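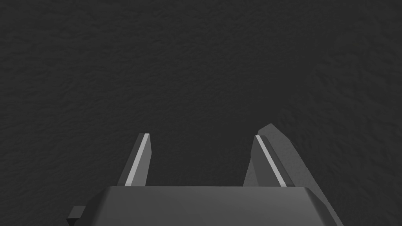
What will visitors see at the Sindside open day? They will see a robot gripper in simulation first, and then the same kind of task carried out on the workshop floor by the handling cell.

Speaker notes – opening talk, main hall
Speaker: Kalevi Räsänen
Date of visit: June 2, 2020

Opening
Welcome the guests on behalf of Sindside and of our partners at Driltum. Mention that the Saarela training centre has sent two groups, and that they will take the tour in reverse order. Ask everyone to keep their visitor badge on until they leave the building.

Slide 1. The simulated view
Leave this slide up while people find their seats.
We begin with the rendered view from behind the gripper. The fingers are open and there is nothing between them. Point to the light edges on the two fingers, as guests at the back may find it hard to pick out grey shapes against so dark a surface.
Say that our operators spend their first sessions with views of this sort before they are allowed near the cell. A mistake made in simulation costs us a restart and a few minutes of someone's time.
If asked about the plain drawing style: the gripper is shown in flat greys with sharp edges, and for this training we do not need more than that. Do not go into rendering software here. Driltum will cover it in the afternoon.

Slide 2. From the model to the cell
The handling programme is known internally as Kesar. Under it, each new task is run 3000 times in simulation before it is released for a supervised trial. The earlier figure was 2000, and some of the printed leaflets still give it. Please correct this aloud.
Of the tasks put forward last year, 96 were released. Pause here. Guests from other plants usually wish to write this down.
State clearly that a good result in simulation is a condition for a trial and does not replace it. The shift supervisor signs for every trial in person.

Slide 3. What the guests will be shown
The live demonstration takes place in bay 321. The cell will pick up parts from a tray, turn them and set them down in a second tray. It will run at reduced speed throughout the visit.
Guests stand behind the yellow line. The gate stays shut while the cell is powered, and the demonstrator will stop the cell before taking questions – please hold questions until then.
Photographs are allowed in the hall and at the bay. They are not allowed in the corridor between the two.

Likely questions
Will the cell replace staff? The present agreement is that people who worked at the bench are trained as cell operators. Refer detailed questions to the personnel office.
Who owns the task models? Sindside owns those made under Kesar. Driltum keeps the rights to its own tools.
Can schools book a visit? Yes, through the Saarela centre. The next places are in the second half of June.

Closing
Thank Driltum for the loan of the display equipment. Remind the first group to collect eye protection from the table by the east door, and hand over to the tour guides.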